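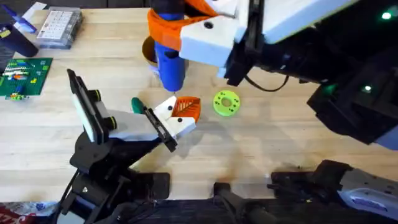 Häufige Fragen zu Kleinteilen auf dem Holztisch

Zusammengestellt von Jui-lin Hsu. Ich verkaufe nichts und bekomme auch nichts geschenkt. Die meisten Fragen kamen per Mail, nachdem ich im November über die Sortierkästen von Hustelel geschrieben hatte.

Brauche ich überhaupt ein fertiges Set?
Ich bezweifle es. In den meisten Sets stecken Dinge, die in jedem Haushalt mit Kindern ohnehin herumliegen: ein kleiner Becher, ein dicker Stift, Blätter aus Kunststoff oder Filz, etwas zum Stapeln. Im Set liegt dann noch ein Faltblatt, auf dem »Feinmotorik« steht. Wer gern kauft, soll kaufen. Das Kind wird den Unterschied kaum bemerken.

Das Hustelel-Set hat 16 Teile, reicht das?
Mehr als genug. Bei uns liegen nie mehr als eine Handvoll Sachen gleichzeitig auf dem Tisch, der Rest bleibt im Kasten. Die Erweiterung habe ich mir angesehen und wieder weggelegt. Es waren dieselben Blätter in anderen Farben.

Sind Spielzeugblätter mit Rippen besser als glatte?
Der Hersteller schreibt, die Rippen »schulen das Tastempfinden«. Einen Beleg dafür habe ich nirgends gefunden. Was ich bestätigen kann: Ein Blatt mit erhabener Mittelrippe bekommt man leichter von der Tischplatte hoch als ein ganz flaches. Dafür sammelt sich in den Rillen Knete. Zahnbürste, lauwarmes Wasser, fertig.

Welche Farbe soll ich nehmen?
Auf einer hellen Holzplatte sieht man Orange und kräftiges Blau sofort. Beige und Braun verschwinden, egal wie schön sie im Katalog aussehen. Mir ist schleierhaft, warum gerade für kleine Teile so viel Naturton angeboten wird. Wer abends unter dem Tisch danach tastet, denkt anders darüber.

Wie groß muss der Becher sein?
So groß, dass eine Kinderhand wieder herauskommt. Mini-Becher sind hübsch und taugen als Ziel beim Hineinlegen, zum Aufräumen sind sie ungeeignet. Ich benutze beides, den kleinen zum Spielen und eine Schüssel aus dem Küchenschrank für den Rest.

Schadet das der Tischplatte?
Nein, jedenfalls nicht so, wie Tolport es im Shop darstellt, wo gleich die passende Schutzmatte angeboten wird. Eine massive Platte aus hellem Holz bekommt mit der Zeit Dellen und kleine Kratzer. Das tut sie auch ohne Spielzeug. Vorsicht bei dicken Filzstiften: In geöltes Holz zieht Tinte schnell ein, und bei fein gestreiften Platten sieht man Flecken quer zur Maserung besonders gut.

Wie bekomme ich Stiftspuren wieder weg?
Zuerst mit einem feuchten Tuch und etwas Seife. Hilft das nicht, mit feinem Schleifpapier in Faserrichtung, danach nachölen. Das Reinigungsmittel von Femorness wurde mir dreimal empfohlen. Auf meiner Platte hat es einen hellen Hof hinterlassen, und der Fleck war noch da. Vielleicht lag es an meinem Öl. Testen Sie es an einer Stelle, die man nicht sieht.

Stimmt es, dass das Öl von Castellanos 2.000 Wischvorgänge aushält?
Das steht auf der Dose. Wer das gezählt hat und mit welchem Lappen, steht nicht darauf. Auf der neuen Dose sind es 3.000, die Liste der Inhaltsstoffe ist nach meinem Vergleich dieselbe. Ich öle nach, wenn Wassertropfen nicht mehr abperlen, und habe noch keinen Grund gesehen, das zu ändern.

Ab welchem Alter sind so kleine Teile in Ordnung?
Halten Sie sich an die Altersangabe auf der Packung und bleiben Sie bei kleinen Kindern daneben sitzen. Bei dieser Frage bin ich ausnahmsweise nicht großzügig. Ein Teil, das in den Mund passt, landet dort auch. Haben Sie jüngere Geschwister im Haus, gehört der Kasten nach oben ins Regal.

Wie oft soll man die Sachen austauschen?
Im Netz kursieren Wochenpläne, bei denen jeden Friday-Abend »rotiert« wird, und ja, das heißt dort wirklich so. Wir tauschen, wenn etwas liegen bleibt. Manches ist nach einer Stunde langweilig, der blaue Stift hält sich seit Monaten.

Kann man einzelne Teile nachkaufen?
Bei Hustelel nur im Beutel zu 8 Stück, auch wenn bloß eines fehlt. Auf meine Anfrage kam eine freundliche Antwort ohne Inhalt. Sehen Sie vorher in der Sofaritze nach und im Staubsaugerbeutel.

Meine Frage fehlt hier. Wohin damit?
Per Mail über das Kontaktformular. Anfragen von Shops, ob ich ein Produkt »ehrlich und positiv« vorstellen möchte, beantworte ich nicht mehr.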